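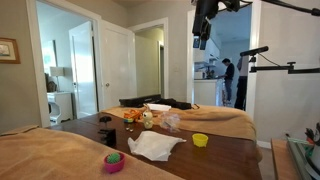
Plantar fasciitis talk — Flosta clinic evening, 2022-01-27

Open w/ the question: who limps the first 4 steps out of bed? Hands up.

Morning pain. Why then — foot rests pointed all night, tissue stiffens, first steps pull on it. Eases, then back by evening. Dont rush this part.

Heel spurs: lots of people have one, no pain. Skip the long version unless asked.

Loading. Calf raises, towel under toes, slow up, hold, slow down. Every other day. Jasmina demos on the step, I talk.

Shoes — no barefoot on tile. Borghild Nordin will ask about insoles, say try cheap ones first.

Runners: cut hills, keep some easy milage if pain settles by next morning.

Night splints if time. Then questions, sign-up sheet for the May class by the door.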